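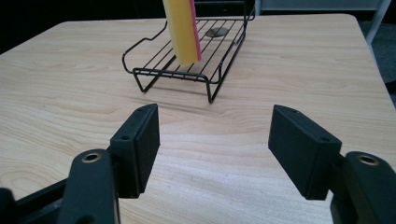

Photo: Horkance staff

Wanted: Beta Testers for Salluvon's Party Chat (Patience Supplied by Applicant)

Horkance is a small game studio with a large bug list. Our co-op game Salluvon came out on consoles in April, and players have been kind about nearly everything except the voice chat, which one reviewer compared to a drive-thru speaker in a hailstorm. We framed that one.

We have rebuilt the chat from the ground up and would like strangers to break it before our customers do. There are 19 places in the test group. You play from home, on your own console, on your own couch, in whatever you normally wear for such occasions.

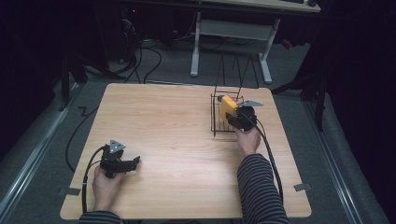 What you would be doing

You'll play Salluvon in parties of four, two evenings a week, for 11 weeks. Each session runs 100 minutes. During that time you talk, mute each other, get kicked, rejoin, switch headsets in the middle of a boss fight and generally behave like people on the internet. Afterward you fill out a short form. The form has a box marked "Other," and past testers have used it to write us some very long letters. We read them — all of them, including the one about the horse.

Who we're looking for

You need to be 18 or older, live in the United States or Canada, and own a current console with a wired or wireless headset. Bad headsets are welcome. So are bad connections: if your router lives behind the refrigerator, please say so on your application, as you're exactly the sort of person our network team loses sleep over.

You don't have to be good at the game. Our last group couldn't get past the Shiferaw Gate, and the bug reports were excellent.
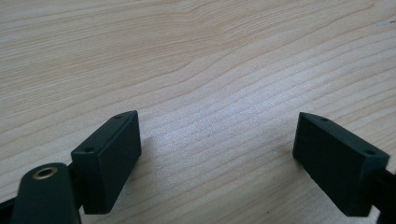
Do I need to own the game already?
We'll send a download code to everyone who gets a place, and you keep the game when the test is over.

What you get

Testers are paid $803 for the full run, in two installments, plus a credit at the end of the game under a name of your choosing (within reason, and our idea of reason is stricter than yours). Miss more than two sessions and we'll give your spot to the next person on the list.

The test build runs through Anitz, our account system, which you'll need to sign up for. 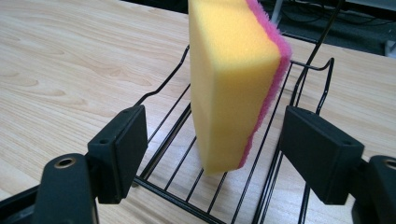 Yes, it's another password. We argued about it in the office as well, and the password side won. Your test account is separate from your regular one, so nothing you do in the beta can eat your saved games.

To apply, use the form on our Testers page and tell us which console you play on, what headset you use and the worst thing that has ever happened to you in voice chat. Keep the last part under a page. Applications close July 29, 2023, and we'll write to everyone, including the people we turn down.

Search this site... Go

© 2023 Horkance | Contact | Testers | Back to top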